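Search stories Go

Stories > Short fiction > The Room Behind the Television

The Room Behind the Television

The planner found the second room on the first night in Zurkness. I was sitting on the stairs with the laptop on my knees, and the map was growing on my screen as it should: the floor, the white cabinet, the chair with the light blue cushion. Then it went on growing. Behind the cabinet, where my aunt's house has a wall and after the wall only the street, the map drew a floor, and far back on this floor something red. 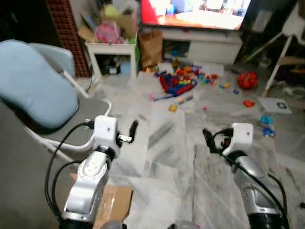
Mai

I worked for Tresix at that time, on the part of the software which decides what to do next. Other people made the arms move and other people made the cameras see. My part was called Flistex. It received a list of objects and a list of wishes, and it gave back a list of steps. The wishes were simple: pick up the toy blocks, put the tray in the refrigerator.

My aunt had lent us her living room under two conditions. We must not move her furniture, and we must not turn off the television. She was at her sister's for the month, but she said the house did not like to be quiet.

So I knew very well where the second room came from. The depth estimate believed the screen. It took the bright picture for an opening in the wall, and it gave every object in the picture a distance and a size. This is an old mistake and there is an easy repair: you draw a box around the screen and tell the software that nothing inside the box exists. I wrote the box, it took me five minutes, and I went to make tea.

When I came back, Flistex had made a plan with 29 steps. The first ones were about blocks. The last one was "enter".

There was no action with this name. I searched in the code, and then in the library under the code. I found "enter" only in a comment, written by me in September: "later, when we have more than one room."

I deleted the comment and started again. The plan came back with 28 steps, without "enter", and I was ashamed that I felt so relieved. A comment cannot do anything. Somewhere I had an old build, that was all, and now I had a clean one.

The Tray

The refrigerator was the harder task. The door was open and the shelves were empty, so there was space enough, but the tray was clear plastic. For the camera a clear tray is almost nothing. The tracker found it, lost it, and found it again one hand farther to the left. Each time it was lost, Flistex threw away the plan and asked for a new one, and the right arm stopped with the tray held at an angle, like a person who has forgotten why she came into the kitchen.

I counted 50 new plans. Then I called the office. 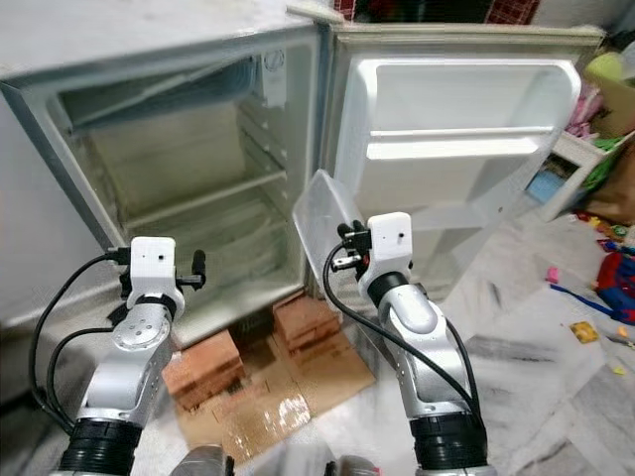
Was the planner allowed to remember, the voice on the phone wanted to know, or did it believe only what the tracker told it in this moment? Because if the gripper is closed on something, then the something is still there, seen or not seen. You have the finger position, the voice went on, so use it.

It was good advice. I added a small rule: an object in a closed gripper continues to exist until the gripper opens. I wrote a test for it, and the test passed. I was so happy with my rule that I made it more general. Every object which was once seen should be kept, with a confidence that goes down slowly, until something shows that it has left.

I forgot the box around the screen. The box said that nothing could be seen there. But now nothing could be shown to have left, either.

I read the log in the night - 785 lines, most of them about blocks. The red block, the blue one, the yellow one. Between them, in the same calm format, came lines about a floor that was still there, and a red thing that was still there, with a confidence which should have gone down and did not go down. I looked at the television. There was the floor, and at the side of it the red.

I had watched that screen for two days. I could not remember that the program had ever changed.

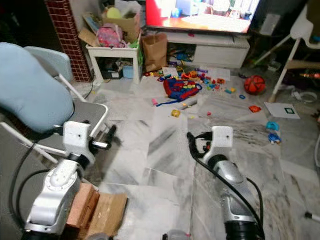

What My Aunt Said

I called her early, before she had her coffee. I asked what channel she liked to have on.

She said she did not have a channel. The antenna broke three years ago, and she kept meaning to have it repaired.

I thanked her. Then I sat down on the stairs again and opened the file with the box, and I moved the cursor to the line, and I did not know which way to change it. On the other half of the screen Flistex had finished a new plan. It was short. It wished to pick up the yellow block first, and the place where it wanted to put it down had a coordinate that I knew.

I checked the speed limit and the stop button. I asked it, through the console, for the reason of this step, as one can ask for every step.

"Requested," it said.

In the field for the source there should be my user name. The field was filled in, but not with mine, and I copied it by hand onto the back of an envelope before I pressed the key to run.

Back to top | Contact | Copyright Mai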